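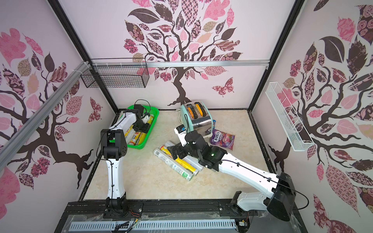
I went to Taltside's open day with a budget sheet in my bag and a firm promise to my business partner that I would not buy anything. We run a small packing and kitting shop, mostly gift boxes and household starter kits, and for a couple of years now we have been talking about whether a pair of arms could take over some of the sorting. So you can imagine that I planted myself in front of the two-arm cell and stayed there much longer than was polite. It had a green basket with rolls of wrap in it, more rolls lying on the floor of the cell, and a toaster and a bag of Fox's candy sitting nearby, and I thought, well, that's pretty much our Monday morning bench! I was also quite taken with the tree decals on the pink walls and have already been told we are not having them.

The person looking after visitors in that room was Ferenc Lengyel, who was very patient with me (I had a list, and the list had sub-lists). My first question was the one I suspect everybody asks, what does it cost, and he very sensibly asked me to put the arms to one side for a minute and tell him about everything else. Did we have a bench that could carry the mounting? Who would look after the wiring? Where would the baskets go, and could a person still get in to refill them? I had written one line for "robot" and one line for "installation," and by the time we were done talking I had eleven lines and a slightly dry mouth.

I'll share the parts that stuck. Taltside suggests pricing the grippers separately and allowing for a spare set from day one. They quoted me $800 for the spares, and for the wrist camera and its mount I should set aside up to $2000, depending on which one we pick. The enclosure is its own line too, and so is the floor inside it. I had never given a thought to the floor, but if your goods are shiny or clear, you want to try them on the surface you're going to use before you pay for it. Clear film was on my worry list already, and seeing a roll of it lying there on a creamy marble-look floor made the point better than any brochure.

After coffee (good coffee, and some excellent little poppy seed things) we walked over to room 1502, where two suppliers had tables. Julmont leases, and their terms run 5 years, with service included for the arms but not for the grippers. I liked the woman I talked to very much and I still think that's a long time to be tied to one setup when our product mix changes every season. Moter sells outright and will sell you a single arm first. That had not occurred to me as an option, and it may suit us better, even if it means going slower with anything that wants two hands.

The last session was a budgeting talk in what they call the Deák room, upstairs, with chairs that were not made for anyone over forty. Most of it was about staff time. The advice was to write down the hours your own people will spend setting out items, resetting baskets and learning the controls, and to put a real dollar figure on them. We had put zero. I looked around and saw a fair number of other people quietly writing as well, so I didn't feel too bad.

I drove home with a tote bag full of leaflets and no purchase order, so the promise was kept. What we've settled on for now is to box up a sample of our worst items, the slippery ones and the floppy ones, and ask Taltside for a half day of trials in February. Moter is sending a written quote for one arm with the stand listed separately. If anyone reading has leased from Julmont and come out the other end, I would dearly love to hear how it went, especially the gripper bills.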